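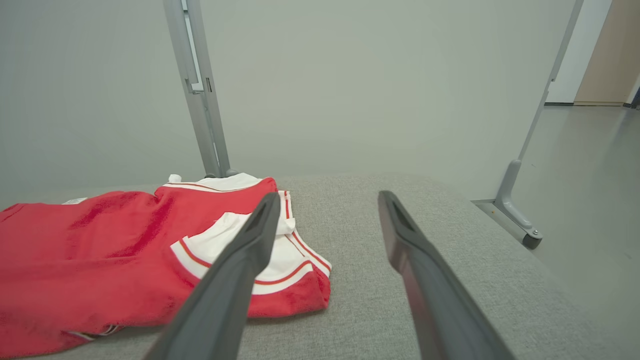
Folding by feel: a conversation with Elli Seppälä

7/27/24

When Elli Seppälä teaches, she does not speak much. She holds two handles, one in each hand, looks at a screen, and moves slowly. A few steps from her, the arms make the same movement. Between them is a red shirt with white edges, and the shirt does what shirts do, it slides a little and makes a new wrinkle in a place where she did not want one.

Seppälä leads the demonstration work at Turkix, in Birkport. Her subject is cloth, and her method is to show the task by remote control, many times, until a program can learn from the recordings. I asked her first why she chose clothes, when so many colleagues in her field prefer boxes and cups.

"A cup is the same cup every time," she told me. "You can be lazy with a cup. A shirt has never the same shape twice, so each time I must decide again. I think it is the decisions that we record. The movement is only how the decision looks from outside."

She started with Turkix in March, after some years with hand guiding, the older way, where the teacher takes the arm itself and pulls it through the motion. I wanted to know what she thinks of it now.

"I like it still," she said. "When you hold the arm, you feel the weight and you feel when it touches the table. For putting a peg in a hole I would always do it like this. But for cloth I need two arms, and I have only two hands. If I hold one arm with each hand, my body is standing in the place where the shirt should be. Also my own hands come into the camera picture, and the program will not have my hands later."

With remote control the problem is turned around. The teacher is out of the way, but she does not feel the table any more. Her handles are from Grodau, and they give a small resistance when the gripper closes, but not when a fingertip presses down on the padding. In the first weeks, she says, she pressed much too hard. The surface is soft, so nothing was broken, but the fingers pushed the fabric in front of them like a plow.

"You learn to look at the folds near the tip," she explained. "If the fold starts to move before you close, you are too low. If you close and nothing comes, you were too high. After some time you do not think of it. Then it is hard to explain to a new person, and I must go back and do it badly on purpose to remember what the mistake was."

I asked about the view. She works mainly from the wrist cameras, which surprised me, because a wide view of the whole table is also available to her.

"The wide view is comfortable, and it makes me a bad teacher," she said. "If I use information that the program will not get, then my movement has no reason that it can find. It sees me go left and it cannot know why. So I take only what the wrists see, as much as I can. When the collar is hidden, I must go and search for it, and then the searching is in the recording too. That is good. Later the program will also lose the collar."

The present collection has 354 recordings of folding, of which she has kept 168. This seemed to me a strict choice, and I said so. She laughed and answered that in the beginning she kept everything. The result was an arm that hesitated over the sleeve, moved away, came back and hesitated again. She recognized herself in it.

"It was me on a Friday," she said. "I had recorded all my doubts. To search is fine, but to wait in the air because I am tired, this is not something to teach. Now, if I stop without a reason, I throw the recording away the same evening."

A session is 20 folds, and then she takes a break, also when it goes well. The start position of the cloth is changed by hand between the folds. Sometimes the shirt is thrown, sometimes it is half folded already, sometimes a second piece lies near it and must be left alone. She considers this last case the most difficult to show.

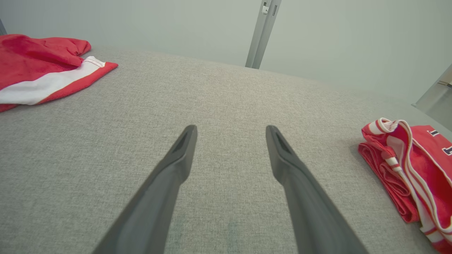 Villca, who trains new operators in the same group, disagrees with her on the deleted recordings. In Villca's view a hesitation should be cut out and the rest of the fold kept, as a good grasp does not become worse from what came before it. "We argue about this every week," Villca said when I called later. "Elli has a good hand, so she can afford to throw away. A beginner who must delete half of the day will not come back on Monday."

Seppälä knows this opinion well. She has tried the cutting, she told me, but the arm then makes a small jump at the place of the cut, and on cloth a small jump is enough to lose the edge. For beginners she would accept it. For the main collection, not yet.

Her oldest operator is 62 and came from a tailoring workshop. He needed two days to get used to the handles. "He pinches the cloth where I would never pinch it," she said, "close to the seam, because there it is stiff and it does not run away from you. I have changed my own way after watching him."

The next task is to turn a sleeve that is inside out. So far she has managed it by remote control only a few times, and she is not satisfied with any of them.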